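## 3. Materials and table layout 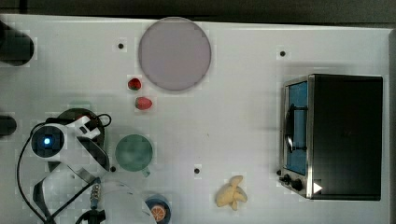 The play sessions were run at a single table in each of the two centers, Dimbridge and Pletley. Both tables had a plain white top, which we chose after the pilot because children in the earlier room had spent time tracing the wood grain. Figure 2 shows one layout from the set.

*Figure 2. One of the kitchen layouts, viewed from above: plate, strawberries, mug, small blue cup with an orange slice, peeled banana and toaster oven.*

### 3.1 Choice of objects

Objects were picked from a longer list of 35 kitchen and food items that had been rated for familiarity by parents at both centers. We kept items that most parents said their child could name or show the use of. Foods were limited to fruit. Cakes and pizza scored well on familiarity, but in the pilot they led to birthday play that took over the whole session, and we could not compare it with anything else.

The layout in Figure 2 has three kinds of item. The plate, the mug and the small cup can hold other things. The strawberries, the banana and the orange slice can be served. The toaster oven is the only appliance, and it has a door with a handle and knobs on the front. We expected it to draw attention first because of its size and dark color, and the coding scheme in Section 4 treats first contact with the oven separately for that reason.

The plate is pale and has little contrast with the table. Lukumay used brightly colored plates in her study of pretend meals and found that children went to the plate before the food. We wanted the food to have a fair chance of being picked up first, so the red of the strawberries and the orange of the citrus slice are the strongest colors away from the oven.

### 3.2 Placement

Placement was not random. In the layouts of this type the strawberries lie close to the plate but off it, while the banana lies well apart from the other food. The orange slice is already inside the blue cup. A child who wants to "make lunch" therefore meets one food that has been put in something, one that is near a plate, and one that has to be fetched. We refer to these as the placed, near and far foods in the rest of the paper.

The mug was left between the strawberries and the cup. It has no fixed role in the scheme. Children used it for pouring, for stacking, and as a place to store fruit, and all of these were coded as container use.

Tobias Delacroix set out the tables at both centers, working from a printed sheet. Small differences in angle were allowed. If an item was more than 2 inches from its mark, the layout was redone before the child came in.

### 3.3 Sessions

Each session lasted 12 minutes. The adult sat on a low chair at the side and spoke only if spoken to. No instruction was given beyond "You can play with the kitchen things now." In total 72 sessions were kept for analysis. Sessions that ended early at the child's request were left out, as were those in which a sibling joined at the table.

Items were wiped down between children. At Pletley the room was also used for snack time in the morning, so sessions there began after lunch. Dimbridge had no such limit, and a comparison of morning and afternoon sessions at that center is given with the other checks in Section 5.

### 3.4 Differences from earlier work

Prandell's layouts, from which ours are adapted, put all of the food in a basket at the start. This makes the first move the same for almost every child, which suits a study of sequence but hides what the child would have gone to first.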